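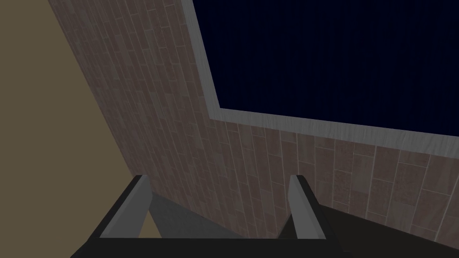

Rendered room corner with staggered panels in browns, mauves and grayish taupes.

Plank walls: the questions we keep getting

Last updated 25 March 2019 by Hala Qudah

I write about home projects and I have put up four plank walls, taken down three, and been paid by none of the companies that make the stuff. Most of the questions below came in by email after my piece on the Danex peel-and-stick kit. Some of them I have been answering for years.

Are stick-on planks really a one-afternoon job?

The box says so. My first wall was 154 square feet and it took me two full days, with a second person cutting for part of it. The sticking part is fast. What eats the time is cleaning the wall, finding out how far from straight the corners are, and cutting around outlets. If your wall has no outlets, no window and a level floor, maybe an afternoon. I have yet to live in a house with that wall.

Do they stay up?

On smooth, painted drywall that was properly cleaned, mine mostly have. On orange-peel texture I would expect trouble, and on anything the seller calls "lightly textured" I would ask them to put in writing what that means. I asked Danex. They sent me a link to the page I had just quoted to them.

Fresh paint is the other common problem. Paint can feel dry long before it has finished hardening. I leave a newly painted wall for at least 14 days, and longer in a damp room. The kit I bought said overnight, and those planks were the first to let go at the ends.

Can I take them down without wrecking the wall?

"Removable" is a generous word. You can remove anything. My test wall in the Kurnley house came off with a hair dryer, a plastic scraper and a lot of muttering, and it took the face paper off the drywall in patches bigger than my hand. Skim coat, sand, prime, paint. If you rent, read your lease before you read the product page, and try one plank in a closet for a month.

Someone always writes to say theirs came off clean. I believe them. I would still like to know how long it had been up.

Should I use extra adhesive?

If a product is sold on its own sticky backing and the reviews all tell you to buy glue, I'd take that as a review of the backing. That said, I do use a dab of construction adhesive on the ends of long planks, mainly in rooms that get steamy. I tried Lanevix on one wall and a plain store tube on another and could not tell you which is which today. The Lanevix cost twice as much and came with a nicer cap.

Once you use glue, forget about removing the planks neatly. Plan on replacing drywall.

Will a plank wall make my room look bigger?

No. Long horizontal lines can make a short wall look a bit longer to some people some of the time. I have stood in before-and-after rooms with the owner and we did not agree. Dark colors in a small room will look dark and the room will still be small. Buy them if you like them.

Why doesn't my wall look like the one online?

Many of the room pictures on product pages are computer renderings. There is nothing sneaky about that by itself, it's cheaper than building a room. But a rendering gives you even light, tight seams and a wall that is dead flat. Your house gives you a lamp in one corner and a bulge near the door. The colors shift too. A taupe that looks soft on a screen can turn pink next to a warm bulb, and a gray can go blue beside a north window.

Order samples. Tape them up, look at them in the morning and again at night with the lights on. If a company won't send samples, that tells you something, and if it charges for them I would want the money taken off the order.

Is it real wood?

Sometimes. Look for the words "solid wood" and then look for what comes right after them. "Real wood look" is a print. "Wood veneer" is a thin slice of wood over something else, and the something else is worth asking about if the room gets damp. Vinyl planks are vinyl, whatever the color is named after. I have no quarrel with vinyl, and in a laundry room I would pick it. I object to paying wood prices for it.

My cousin bought what was sold as reclaimed barn board from a shop in Abu Hammour. Every fourth board had the same knot in the same place. She likes the wall and has stopped inviting me to look at it.

Can I put leftover flooring on the wall?

You can, and plenty of people do. Check the weight first. Click-together flooring is made to lie on a floor and be held down by its own weight, so on a wall it needs fastening or glue, and the maker may say the warranty is off. Laying it in staggered rows, the same as on a floor, does hide small errors well. I nail mine into studs through the tongue and don't rely on adhesive alone above head height.

How much extra should I buy?

Sellers tell you ten percent. For a plain wall I think that is fair. With a window, a slope or a lot of short runs, I go higher, and I check that every box has the same batch number before I open one. Unopened boxes can go back at most places, but read the return terms for a restocking fee. Mine was $40, found in a footnote, and it ate most of the refund.

Do they help with noise or keep the room warmer?

Thin planks do next to nothing for either. I have seen both claims made on the same page for a plank 5 millimeters thick. If you can hear your neighbors now, you will hear them through the planks. Felt-backed slat panels are a different product and can take some echo out of a bare room, though that is echo inside the room and won't stop sound coming through the wall.

Can I cover a damp patch?

Please don't. The damp will still be there and you won't be able to see what it's doing. Find out where the water is coming from and fix that, then let the wall dry. I get this question more than any other, usually worded as "a small mark."

What about behind a stove or fireplace?

Follow the clearance distance in the stove or fireplace manual and ignore what the plank box says if it's more relaxed. "Heat resistant" with no number after it means nothing to me. If you can't find a fire rating printed on the plank or its data sheet, keep it out of the kitchen cooking area altogether. Tile is dull to shop for and does the job.

Will it add value to my house?

I have heard this from people who sell planks and from no one who has sold me a house. A buyer may love it. A buyer may also stand there adding up the cost of taking it down. I would count the money as spent.

So would you do it again?

One wall, yes, in a room I use – the one behind my desk has been up for years and I still like it. I would pay for samples, wait on the paint, and start the first row from a level line drawn on the wall instead of from the baseboard. I started from the baseboard once. By the ceiling the gap was wide enough to need trim, and the trim cost more than two boxes of planks.

Can I send you a question?

Yes, use the contact form. Include the wall size, what the surface is and what the product label says, word for word. I don't do discount codes, so please don't ask for one, and if you work for a plank company, say so in the first line.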